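Soporte para pinceles de caligrafía Tveit: mi opinión después de un otoño entero usándolo

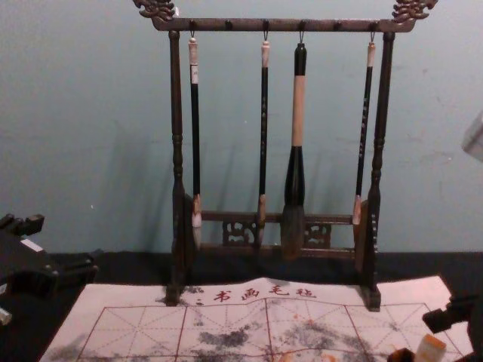 El soporte Tveit en mi mesa, con cuatro de mis pinceles colgados.

Llevaba dos años guardando los pinceles de caligrafía china en un bote de cristal, con las puntas hacia arriba, y ya sé que eso no se hace. El agua baja hacia la virola, la cola se ablanda y un día te quedas con el mechón en la mano (me pasó con uno de pelo de cabra al que le tenía muchísimo cariño). Así que en septiembre me decidí por fin a comprar un soporte de los de colgar, y acabé con el modelo Tveit, que encontré en la tienda Prurkavby. ¡Qué ganas tenía de escribir esta reseña!

Lo primero que me gustó fue la forma. Es el soporte clásico, un travesaño arriba y dos columnas torneadas a los lados, con sus anillos y sus abultamientos, todo en madera oscura. En los extremos del travesaño lleva unos remates tallados que se enroscan hacia arriba. Yo digo que son dragones, en casa me dicen que son nubes, y la discusión sigue abierta. Abajo hay otro travesaño con un panel calado que queda justo por detrás de las puntas de los pinceles y le da un aire de mueble antiguo en miniatura que me encanta. Contra la pared azul grisáceo del estudio queda precioso, y sobre la mesa negra todavía más.

El montaje me llevó 16 minutos con una taza de té al lado. Las columnas encajan en la base a presión y los travesaños van con espiga. La hoja de instrucciones es un dibujo pequeñísimo y al principio puse el calado del revés, pero se saca y se vuelve a poner sin problema. Un punto de cola blanca en cada espiga lo deja mucho más firme. Yo lo hice a la segunda semana y ojalá lo hubiera hecho el primer día.

Vamos a lo práctico. Los pinceles se cuelgan de los pomitos que van por debajo del travesaño, y los míos llevan además un ganchito de metal enganchado al cordón del mango. Con el gancho se ponen y se quitan con una mano, cosa que se agradece cuando tienes la otra llena de tinta. Sobran pomos para ir ampliando la colección, peligro que ya había previsto y que no pienso combatir.

Mis dudas estaban con el pincel grande. Tengo uno bien gordo, de mango grueso con la parte central clara y el extremo negro acampanado, que uso para carteles y para los caracteres de una sola hoja. Cargado de agua después de lavarlo pesa lo suyo, y pensaba que el soporte se me iba a vencer hacia delante. Pues aguanta de maravilla. Lo cuelgo hacia la parte derecha, dejo casi todos los finos a la izquierda y no se ha movido ni una vez. La altura también está bien pensada: el mechón cuelga sin tocar la mesa y puedo meter debajo un platillo para las gotas.

Los finos, los de mango negro y delgado, son los que más han ganado con el cambio. Secan derechos y la punta se recoge sola. Antes tenía que peinarlos con los dedos antes de cada sesión y aun así siempre quedaba algún pelo rebelde. Para la escritura regular pequeña eso se nota en el primer trazo, de verdad.

Lo menos bueno, que también lo hay. El calado acumula polvo y limpiarlo con un trapo es imposible. Uso una brocha seca de pintor y listo. El barniz llegó con un olor fuerte que tardó varios días en irse. Y ocupa más sitio de lo que parece en la ficha, sobre todo a lo ancho, así que medid antes la mesa si trabajáis en un rincón.

Antes de decidirme miré otros dos. El Fedalen es redondo y giratorio, muy cómodo si trabajas con muchos pinceles a la vez, pero los mangos chocan entre sí cada vez que lo giras y a mí eso me pone nerviosa. El Clalcombe es de metal, más barato y plegable, ideal para llevarlo a clase, aunque en casa me parecía un poco frío. Si tuviera que ir y venir todos los lunes al taller con los trastos a cuestas, seguramente habría elegido ese.

¿Lo recomiendo? Sí, y con muchas ganas, para quien practique en casa y tenga un hueco fijo donde dejarlo. Para quien empieza con un solo pincel, un gancho en la pared cumple igual y ese dinero va mejor a papel y a una buena barra de tinta.

Facilidad de montaje: 4 de 5
Estabilidad: 5 de 5
Limpieza: 3 de 5
Aspecto: 5 de 5

Si alguien ha probado a encerar la madera por encima del barniz, que me lo cuente en los comentarios, que estoy tentada.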